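Fudport brings Menau racket line to stores in June 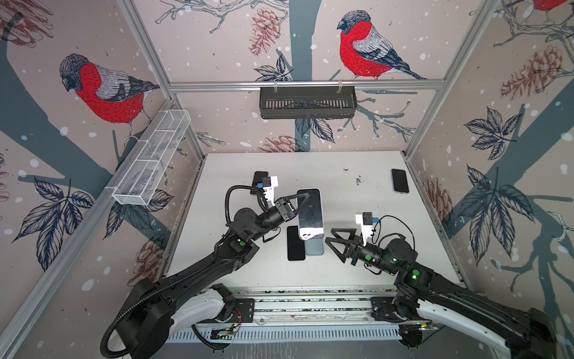
Four smartphones on a white tabletop, with a bullfinch on the wall behind.

Racket maker Fudport will put its new Menau line on sale in June, the company said on April 26, 2026. The line has three adult frames and replaces the Ghorbani series, which has been in the catalog for six seasons.

The heaviest of the three, the Menau Tour, weighs 300 grams unstrung and is meant for tournament players who take full swings. The Menau Team has the same head size with a more open string pattern. The Menau Lite is aimed at club players and at juniors moving up to a full-length frame.

Product manager Ama Asamoah said most of the work went into the throat of the racket, where the Ghorbani drew complaints about vibration on off-center hits. The new frames are softer in that area and slightly stiffer near the tip.

"People liked how the old one served and didn't like how their elbow felt on Monday," Asamoah said. "We kept the weight balance and changed the layup."

Fudport tested the rackets over the winter at the indoor courts in Zanunstead. A total of 264 players took part, from league beginners to college team members, and filled out a short form after each session. The grip shape was changed twice during that period. Testers also asked for a longer handle on the Team model — the production version is half an inch longer than the first samples.

The Tour will sell for $260 and the Team for $240. The Lite comes strung at $190. All three are offered in dark green with a matte finish, and a white version of the Lite is planned for the fall.

Stores that carry the brand will have demo rackets two weeks ahead of the launch. Players can borrow one for up to five days with a deposit of $60, returned in full or put toward a purchase.

Ghorbani frames still in stock will be sold at a reduced price until they run out. Fudport said it will keep supplying replacement grommets and bumper guards for the older rackets through the end of next year. The Menau uses a different grommet strip, and the parts do not fit both lines.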